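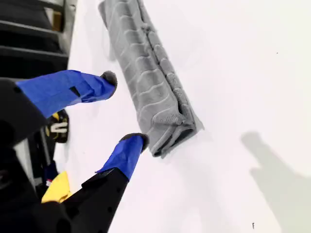

Lint Down the Drain: What Comes Off Cleaning Cloths in a Normal Wash

Final project report, Environmental Methods, Skalloswood College
Katia Guerra and Pranab Abeysekara

Why we did this

Everybody in Palumbo Hall cleans with microfiber now. The kitchens switched from paper towels and the cloths all go in the same washers as everyone's socks. Good for the trash. But microfiber is plastic, mostly polyester with some nylon, and plastic cloth sheds. The little bits go out with the wash water, to the treatment plant, and whatever the plant doesn't catch goes on to the river or ends up in the sludge.

There is a lot written about fleece jackets. Less about cloths, or at least less that we could find in the time we had. So the question: how much lint comes off a load of cleaning cloths, does it drop as the cloths get older, and does a mesh wash bag help any?

We started out wanting to do dryer lint too. Dropped that in March. Dryer in the basement was shared and we could never get it clean enough between other people's loads.

Background, short version

Microfiber for cleaning is usually split fiber. A strand gets divided into wedges during manufacture so it has lots of edges, and the edges are what pick up grease and dust. Same thing makes it grabby on dry hands. Terry types have loops, the glass cloths are flat. Our guess going in was that loops shed more than flat weave, but we only tested loops, so that stays a guess.

Cotton sheds also, probably more by weight from what we read. Cotton breaks down eventually. Polyester mostly doesn't, not on any timescale we could test in one semester. This is why a straight weight comparison between the two isn't very fair and why we left cotton out after the pilot.

What affects shedding, according to our reading: water volume, spin speed, temperature, detergent type, how full the drum is, how old the fabric is. Water volume came up over and over. More water per pound of cloth means more fiber pulled out. So a half empty washer on a big setting is about the worst thing you can do.

Materials

- Pandano terry cleaning cloths, all one color, bought new in two identical bundles
- Clevell mesh wash bag, the large one
- top loading washer, Palumbo Hall basement, the one by the sink
- liquid detergent, unscented, same bottle the whole way
- nylon filter mesh, steel sieve
- coffee filters (pilot only, see below)
- drying oven and balance from the chem stockroom
- buckets. Many

Method

The washer drains into a utility sink, which made this whole thing possible. We put the sieve under the drain hose with a disc of filter mesh clamped in it and ran the whole wash through. Slow. The sink backs up if you don't watch it, so somebody had to stand there and lift the hose.

Before each load we ran the machine empty on hot and caught that water as well. First blank was disgusting. Hair, gray fuzz, a sequin. We kept running blanks until the mesh came out looking close to clean, then started.

One bundle of cloths washed loose, other bundle washed in the bag. Same setting, cold, normal cycle, same cap of detergent. Each bundle got 6 washes. Between washes the cloths were hung on a rack in Katia's room with the door shut, no dryer. We did not use them for cleaning in between, which is a weakness and we come back to it.

After each wash the mesh disc was folded over, put in a foil dish, dried overnight in the oven, cooled, weighed. We subtracted the weight of the clean disc and the blank. For the finer stuff we took up to 2000 mL of the drain water that had already gone through the mesh and put it through paper in the lab. The plan was to weigh that as well. Plan failed, see Problems.

The bag itself got turned inside out and rinsed into a bucket after every wash, and that rinse water was kept separate. If you rinse the bag in the sink you've just moved the lint by a few minutes. The instructions on the bag say to pick the lint out by hand and put it in the trash but there was never enough in one place to pick.

Results

Loose bundle, all washes added together: 1060 mg of lint caught on the mesh.
Bagged bundle, all washes added together: 608 mg.

So a bit over 40 percent less with the bag. Better than we expected to be honest, Pranab had bet on no difference.

The first wash was the worst for both bundles by a long way. After that it dropped and then went flat. The last two loose washes were close enough that we would not call them different, given how much the balance drifted. We think new cloths have a lot of cut ends and factory fuzz that was always going to come off, then there's a slower background loss that keeps going.

Under the stockroom microscope most of what we caught was short straight fibers with a few tangled clumps. Color matched the cloths, mostly. Some were blue, some were clearly hair. We didn't try to sort them out before weighing, so the numbers include a little bit of other stuff. The blanks should cover some of that but not everything.

The bag's rinse water had lint in it, visible, stuck in the seams and along the zipper especially. We have no good weight for it because the bucket got knocked over on one of the washes and after that the total was no use.

Problems

The fine filtering. The paper clogged almost right away with detergent residue, and when we dried it the residue weighed more than any fiber could have. We tried rinsing the paper with hot water, which helped a little and also washed fibers around the edge of the funnel. In the end we only looked at these under the microscope and did not weigh. So our totals are only what the mesh stopped. Everything smaller than the mesh is missing, and that's the part that probably gets past the treatment plant. Big gap. If you only read one line of this section read that one.

Coffee filters in the pilot: don't. They tear when wet and they shed there own fibers.

The balance drifted if the hood was on. Took us too long to notice. We re-weighed everything we still had but two of the early discs had already been thrown out so those are first readings.

Other people's laundry. We put a sign up and ran loads at 5:30 in the morning and still once found somebody's sock in the drum. That wash was done over with an extra blank before it, but the cloths had technically been through one more rinse than they should have.

One washer, one brand of cloth, one bag, one bundle per condition. No replicates, so no error bars, we know. Washing loose and bagged alternately helped a bit with drift in the machine but it isn't the same thing as repeating the experiment.

And the cloths were never used. Real ones get scrubbed on stove tops and wrung out and bleached by people who don't read the tag. We would expect a used cloth to shed more later in its life where ours went flat.

What we'd tell the hall

Wash cloths in full loads. Cold, short cycle. Keep them out of the cotton wash, they pick up all the cotton fuzz and then clean badly. No fabric softener, it coats the fibers and the cloth stops grabbing anything. A bag seems worth it if people will empty it properly, and we're not sure they will.

Don't wash them after every single use either. Rinse in a bowl, hang up, wash when it smells or stops working. Most of the washing we saw in the hall was cloths that had wiped one counter.

A filter on the drain hose would beat all of this since it catches everybody's clothes too. The utility sink would be an easy place to put one, but somebody has to clean it, and ours filled up fast.

What next

Used cloths against new. Flat weave against terry. A finer mesh with a pump so it doesn't take all morning. Weigh the bag dry before and after, which we only thought of in the last week. Would also be good to test secondhand bundles from the kitchens but you would need to know how old they are and no kitchen keeps track.

Thanks to the chem stockroom for the oven time and to the first floor of Palumbo for putting up with the sink.

Comments

mrsdelft: We use these in a daycare and go through a mountain of them. Is the bag a pain with that many? Mine comes out with the middle ones still soapy.

P. Abeysekara: Yes if you stuff it. We kept it loose, maybe half full. Ours rinsed ok.

tobyk: did you weigh the cloths themselves before and after? seems easier than filtering

Katia G: Tried. They hold different amounts of moisture day to day and that swamped it. Would work if you oven dried the whole bundle, the oven was too small.

hallway_fern: That was my sock. Sorry.

Contact: Environmental Methods course office | Copyright Skalloswood College and the student authors | Back to top

Related reports
Road salt in the Palumbo parking lot runoff
Does the dining hall compost heat up enough?
Pollen on windowsills, north side and south side
Tap water hardness and kettle scale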